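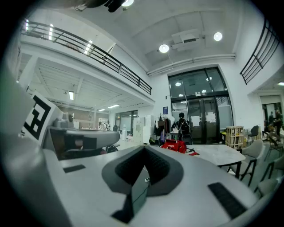
Kutovus Sets Equipment Plan for Hand-Held Grippers

Kutovus will buy 70 hand-held grippers over the coming year, its biggest equipment order so far, and the first units go into use in September.

The budget covers much more than the grippers themselves. Planners set aside money for 247 spare finger pads, printed marker cards, chargers and nearly 700 hours of operator training. Repairs get their own line this time – last year they came out of the travel money!

"We wrote this plan with the people who hold the tools all day, and it shows," said Halyna Semeniuk, head of equipment planning. "They asked for softer padding and more spares, and I'm thrilled we could say yes to both."

Hokell will supply the grippers in three deliveries. Each batch will be checked on site before the next one ships, and older units will stay on as backups through the winter.

Purchasing lead Michalis Gavalas is also taking requests for the second half of the budget, including carrying cases and a small repair bench. Suppliers can ask for the parts list at the Kutovus front desk.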